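Mantenimiento: limpieza y conservación de superficies lisas en cocinas comunitarias

Con el cambio de temporada de octubre se ha revisado el protocolo de limpieza de las cocinas compartidas de Judimstead. La versión anterior agrupaba bajo un mismo producto los frentes de armario, las paredes pintadas y las mesas de preparación. La nueva separa esos tres casos y fija diluciones, tiempos de contacto y frecuencia de aclarado. El texto base es de Olga Ibarra; las mediciones de brillo corresponden a Mesfin Woldemariam.

Paramentos verticales. En acabados mate o satinados claros se aplicará detergente neutro (pH entre 6,5 y 7,5) con bayeta de microfibra escurrida, de arriba abajo y en pasadas solapadas. Quedan excluidos los productos con amoníaco y las esponjas abrasivas, incluso las de grado blanco. En las probetas satinadas, 90 pasadas con esponja de melamina bastaron para producir una diferencia de brillo apreciable a simple vista con luz rasante. Las marcas puntuales se tratan de forma local, con bastoncillo y alcohol isopropílico al 70 %, previa prueba en zona oculta. Si la marca no cede a la segunda aplicación se deja constancia en el parte y no se insiste.

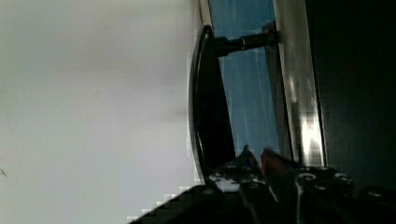 Superficie lisa de tono gris claro, con una pequeña marca oscura.

Cantos y juntas. El canto acumula grasa con más rapidez que el paño central y es el primer punto por el que entra humedad. Se limpia en seco antes de pasar la bayeta. No se pulverizará producto directamente sobre la junta: se impregna la bayeta y se seca a continuación. Las juntas de silicona con pérdida de adherencia se comunican a Silvan Koller con indicación del módulo y la longitud afectada.

Dosificación. El concentrado Roler se suministra ahora en garrafa con tapón dosificador. La dilución ordinaria es del 1 %; la de choque, del 3 %, solo para grasa polimerizada y con aclarado doble. El consumo del último ejercicio fue de 403 litros de concentrado, con una desviación de 138 litros sobre lo previsto, atribuible en su mayor parte a la dosificación a ojo. Las garrafas antiguas, sin tapón, se devuelven al almacén.

Mesas de preparación. Antes de desinfectar se retira todo el menaje, incluidos escurridores, platos y envases de salsa. La desinfección sobre mesa ocupada deja sin tratar la huella de cada objeto y no se computará como realizada. Secuencia: retirada de restos, detergente, aclarado, desinfectante con cinco minutos de contacto, aclarado y secado con papel. El menaje plástico se lava aparte, a un máximo de 60 °C, y los perforados se escurren inclinados.

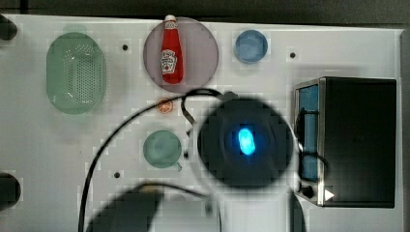
Mesa blanca con colador ovalado verde, plato malva translúcido y bote de kétchup.

Registro. Los partes se introducen en la aplicación Belay con el código 3742, común a todas las cocinas. El código anterior deja de admitirse. Kedir Fikre atiende las altas de usuario de 9:00 a 11:30. Las fichas de seguridad actualizadas están en la carpeta Sinport, apartado «Superficies», y deben imprimirse para el armario de productos de cada cocina.

Pendiente para el próximo boletín: resultados del ensayo de bayetas de distinto gramaje y tabla de compatibilidad con encimeras de resina, a cargo de Leokadia Szulc.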